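Home / Bedding / Comforters / Olla Wool Comforter

Olla Wool Comforter, Twin
By Grurkine
$148.00
In stock – ships from our Lunovmont workroom

Size: Twin
Fill: washed wool, 40 ounces
Shell: cotton, 316 thread count, Pietrzak weave
Color: Oatmeal, Cloud, Faded Blue
Corner loops: yes, one on each corner

Add to cart
Save for later

About the Olla

We have been making the Olla for a good while now, and it is still the thing we pull off the shelf when a friend stops by the shop and says they can't get comfortable at night. It's a plain comforter (we like plain!) with a layer of washed wool inside and a soft, close cotton on the outside, stitched through in long wavy rows so the filling stays where we put it. There's no print on it and no fancy border, only a narrow piped edge in the same color as the shell, and a little cloth tag at the foot end so you can find your way around it in the dark.

If you've only ever slept under down or polyester, wool will feel a bit different the first night or two. It lies closer to you. It doesn't puff up and it doesn't make that crinkly sound when you roll over, and some folks tell us they kept reaching for a second layer out of habit and then kicking it off an hour later. Give it a week. Wool lets damp air pass through, so you don't get that clammy feeling under the covers, and most of our customers end up keeping the Olla on the bed from fall right through to the first really warm nights of the year.

The twin is our best seller by a long way. We think that's because so many people buy it for a child's first big bed, and then somebody else in the house borrows it for the couch and it never quite makes it back upstairs. We've had more than a few orders for a second one that went exactly that way.

Which weight do I need?

The Olla comes in one weight only, which we call all-season, and we'd put it somewhere between a summer quilt and a proper winter comforter. In a bedroom that stays fairly warm at night it will be plenty by itself. In a drafty old house (ours is one, we know all about it) you'll want something over the top from December until the end of March or so, and a light throw does the job nicely. Please don't feel you have to buy a matching one from us. Whatever you already have in the closet is fine – an old quilt, a knitted afghan, or the fleece one with the cartoons all over it that the kids won't give up.

Layering with a throw

Put the Olla on first, straight on top of the flat sheet, and smooth it out from the middle toward the sides. Then lay the throw over it and pull it up only as far as the chest. Fleece and plush are both good over wool, being so light, and they don't press the filling flat the way a heavy bedspread can. If your throw tends to slide off the end of the bed, tuck the bottom edge in with the sheet and leave the sides hanging loose. Children's throws are often shorter than the comforter, so lay yours across the foot of the bed or wherever the cold spots are.

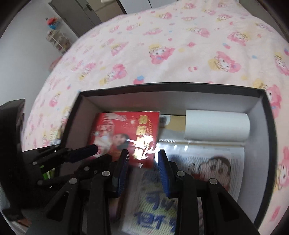
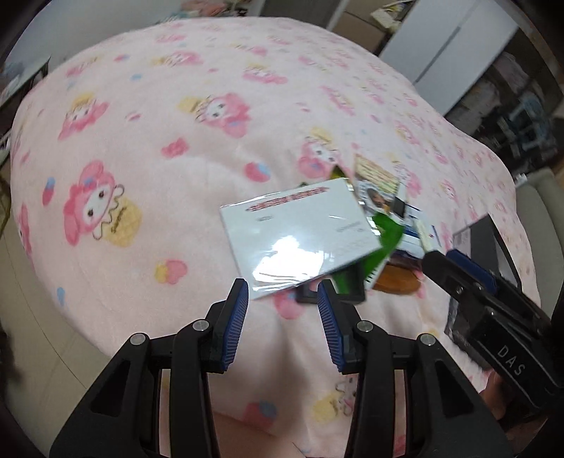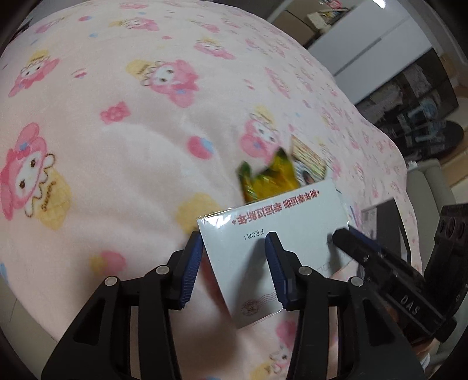 Pale pink throw with a cartoon print

One more thing on layering: try to keep the heavy things underneath. We get letters from people who sleep with the Olla on the very bottom, a cotton bedspread on top of that and then a big folded quilt across their feet, and they wonder why they wake up too hot at two in the morning. Wool likes a little air over it. If you're still chilly with one throw on, try a wool pad or a flannel sheet below you before you add more on top. You lose a surprising amount of warmth down into the mattress, and a good warm layer there makes a bigger difference than you'd expect.

Do I need a cover for it?

You can use the Olla just as it comes. The shell is soft enough to sleep right against, and plenty of people do. We do suggest a cover if it's going to a child, or if you have a dog that sleeps on the bed, or if you like your morning coffee under the blankets. Any standard twin cover will fit. The corner loops are there to be tied to the inside of the cover, and if your cover came without ties you can sew on a short piece of ribbon at each corner, which takes a few minutes and saves you from that awful lump at the bottom.

To get it into the cover, turn the cover inside out, reach in and take hold of the two far corners, then grab the top corners of the comforter through the cloth and shake the whole thing down over itself. It's a two-person job the first time and a one-person job ever after.

Washing and airing

Wool keeps itself pretty clean, so you'll wash the Olla far less than you might think. Hang it over a railing or an open door on a dry day, give it a shake, and let it sit for an afternoon. We do that about once a month, and it comes back in smelling fresh and feeling fuller.

For small spills, dab the spot with cool water and a little mild soap, blot with a towel and let it dry flat. Don't rub, please.

For a full wash, use a large front loader on the wool cycle, cool water, and a soap made for wool. No bleach and no fabric softener. Keep it out of the dryer – the heat will shrink the filling and you'll end up with a very thick, very small comforter that fits a doll's bed. Dry it flat or over two lines, and turn it every few hours. It can take a couple of days to dry all the way through, so pick your weather.

Summer storage

Air it well first, then fold it loosely and put it in the cotton bag it came in. A shelf or a cedar chest is perfect. Please don't use one of those bags you suck the air out of with the vacuum cleaner. We know they save a lot of room, but the wool gets crushed and it takes weeks to come back. A few cedar blocks or a bundle of dried lavender in with it will help keep the moths away, and if you freshen those up every spring they'll keep on working.

About the cloth

The shell comes to us on the roll under the name Pietrzak, and we've stayed with it through every version of the Olla so far. It's a close weave, which keeps stray wool fibers from poking through, and it gets softer with each wash. Oatmeal is the undyed color and shows tiny flecks here and there. Cloud is a clean off-white. Faded Blue varies a bit from one roll to the next, so if you're ordering two for the same room, put them in the same order and leave us a note, and we'll cut them from one roll for you.

Shipping and returns

Every Olla is cut, filled and stitched in Lunovmont. If your color is in stock it will leave us within 6 business days. If it isn't, we'll write and tell you when the next batch is due before we take any payment.

You may sleep under it for a full month and still send it back. Fold it into its cotton bag, put the bag in the box it came in, and use the label tucked inside the lid. We ask only that it hasn't been washed. Returned comforters are aired, checked over and sold as seconds in the shop, and they usually find a home quickly, so do ask us if you're watching your budget.

Gift wrap is brown paper and cotton string. We can add a handwritten card too – just type your message in the notes box when you check out.

Price and stock last updated 01/04/2025

You may also like
Olla Wool Comforter, Queen
Grurkine Wool Mattress Pad
Flannel Sheet Set, Twin
Cedar Blocks, small bag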